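# Week 8 handout: looking after the hand gripper 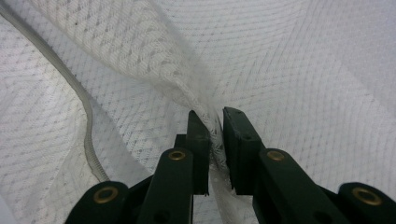 *Fig. 1. Gathered white mesh held between the two finger pads. Note the brass rings at the linkage joints.*

OK, so this week we stop collecting and start looking after the tool. I've kept these notes short, and they follow the order I'd do things in at the bench. Bring your log sheet from the Casier sessions, because you'll be adding to it.

## Why mesh?

You've mostly closed the jaws on boxes and bottles so far, and stiff objects are forgiving. If one pad sits a little crooked, a box will still stay put. Mesh won't let you get away with that! It bunches up, it twists, and the layers squash down to almost nothing once you squeeze. I use it as my check material for exactly that reason, and I'd like you to get into the habit too.

Look at the figure again and follow the fabric down from the pinch. There's a narrow tail of it filling the gap between the pads, held by their inner faces. That's the kind of hold I want you to practice, with the fabric running down between the pads and not just nipped at the tips.

## Before you touch a screw

Write down the cycle count. Ours read 465 on the Skorari bench unit when I made this handout, and the Roman unit was at 204, so they're due for different things (more on that below). Then open and close the jaws by hand, slowly, with nothing in them. I do this with my eyes shut, which looks silly, but you feel a gritty joint long before you see it.

Things I listen and feel for:

- a click near the end of travel, usually a joint that has some slop in it
- one side arriving before the other
- a spot where the motion drags and then lets go

Write down which side. "Feels weird" is not a log entry, and yes, I've had several of those.

## Joints

Wipe the outside of each joint with a dry cloth first. Lint loves to collect where the links pass each other, especially after a fabric day, and if you oil on top of it you get a gray paste that's a pain to dig out. Use the soft brush from the kit.

After that, one small drop of the Bristuvent light oil per joint. One! Work the jaws open and shut until the motion evens out, then wipe off whatever has crept onto the links. Keep it away from the pad faces. If you do get oil on a pad, clean it with a little dish soap on a damp cloth, dry it, and leave the tool alone until you're sure.

If a ring turns loosely in its arm, stop there and tag the tool. Don't glue it. I had to throw away a perfectly good arm last July after somebody did.

## Pads

Loosen the pad screw just enough that the pad can shift, close the jaws so the two inner faces find each other, and snug the screw back down while they're closed. Don't crank it. The pads are plastic, and a stripped hole means a new pad.

Now hold the tool up to the window and look through the closed jaws. A thin, even line of light is fine. A wedge (wide at the top, nothing at the bottom, or the other way around) means you need to go back and loosen the screw again.

## The tug check

1. Gather a handful of mesh into a loose rope.
2. Close the jaws on it with the tail hanging down between the pads.
3. Pull gently on the loose fabric, first straight out, then to each side.
4. Repeat with a single layer.

The rope will nearly always hold. It's the single layer that tells you something, so please don't skip step 4 just because step 3 went well. Watch for zippers and corded seams as well. A hard edge caught at one side of the pads props them apart, and then you'll be chasing an alignment problem you don't have.

## For next time

Do the full routine on both bench units and log each one separately. The Skorari unit also gets its pads swapped; I do that at over 400 cycles, and the spares are in the bottom drawer. The Roman unit only needs the joints and the tug check. Work in groups of 2, one on the tool and one writing, and trade places when you change units.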